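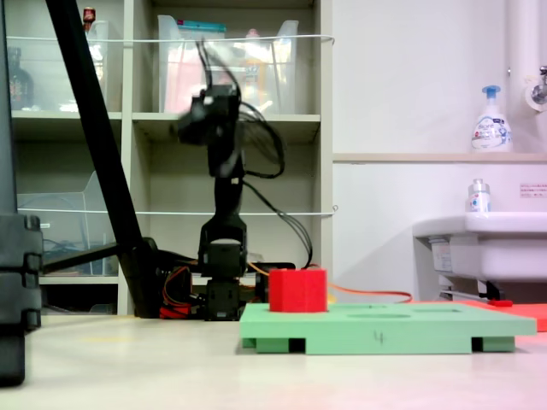 Counting slides at the Nekville screening clinic

I spent part of September going back over the stool test returns from the Nekville bowel screening round. Kits went out to 2282 people in the eligible age band. The first question was how many positives had a colonoscopy booked, and the answer depends on which date you start from.

The lab at Sandton stamps a kit when it is opened. The clinic stamps it when the result letter is printed. Our database, Floltier, keeps both but shows only the second on the summary screen. In the last round the two stamps were the same day for most kits, so the choice made little difference. This time there was a backlog at the lab, and the gap went up to 3 days.

Results so far

140 kits came back positive. Of those, 88 people had a colonoscopy booked by the time I pulled the list. The remainder fall into several groups that the current codes do not separate: people who declined, people who were already under a specialist, and people we had not reached by phone. All of them are stored as "pending." I would not publish a follow-up rate from that field.

I also left out kits with no collection date written on the tube. A sample that sits too long before testing can read falsely low, and without a date there is no way to check. The Deligiannis form has a box for it on the back page, under the return address, where it is easy to miss.
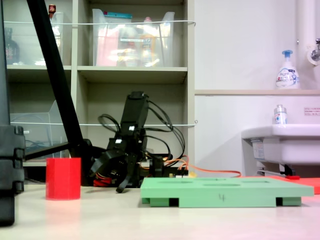
Hậu Khương wrote back after reading a draft of these notes and disagreed about the undated kits. A positive on an undated kit is still a positive, the message said, and dropping it from the count means dropping a person who needs a colonoscopy. Only the negatives should be set aside and repeated.

I accept that. The 140 above already includes the undated positives; it was my second table that left them out, and I have redone it. Undated negatives are now listed on their own sheet for a repeat kit.

Still open: whether to split "pending" in Floltier or add a second field beside it. Splitting breaks the comparison with earlier rounds. A second field leaves the old reports alone but has to be filled in by hand at the clinic. I have asked for the second field.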